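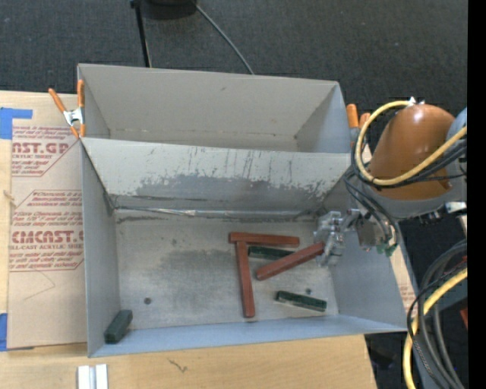 Wotirgate Toy Library will open its new building room in July, giving families across the Farnau district a place to stack, sort, knock down and start over. The room is the biggest thing the library has taken on since it moved into the old Koltau furniture showroom, and we couldn't be happier with how it's come together! Blocks will be out on light wooden tabletops, in big grey open-topped boxes with two compartments, so a child can keep a favourite few on one side and leave the other side clear for whatever comes next. The floor is dark charcoal carpet, which our youngest builders have already tested with great enthusiasm.

The library now has 248 member families, up from 200 a year ago, and blocks are the first thing most of them ask for at the desk. Until now they could only be borrowed by the bag and taken home. From July, members can still do that, but they can also drop in and build on the spot, with space to leave a half-finished tower standing over lunch.

"Kids will tell you exactly what they're making if you give them time," said library coordinator So-ying Lau. "Last winter we had a girl who built the same bridge every visit, a bit longer each go, and by the end she had her grandad lying on the floor holding up one side. We want a lot more of that, and a lot more grandads."

The collection has grown too. Po-yen Chuang, a retired cabinetmaker from Yen, has sanded and sorted 17 donated sets over the past few months, matching up odd pieces and labelling each set by age and size. Some of the sets are older than the parents who'll be borrowing them.

"You can tell which ones were loved," Mr Chuang said. "The corners go round. I've left those as they are, only cleaned them up and taken off the splinters. My favourite has a little arch that fits nothing else in the set, and I've put it back in every time."

The room will be open from 9.30 am to 3 pm whenever the library is open, with a quieter session in the first hour for babies and for children who like a bit less noise. Casual visitors pay $3 per family and members come in free. Under-fives need a grown-up with them, and grown-ups are very welcome to build.

Donations of clean blocks in any colour or size can be left at the front desk. Incomplete sets are fine, and Mr Chuang says he prefers them.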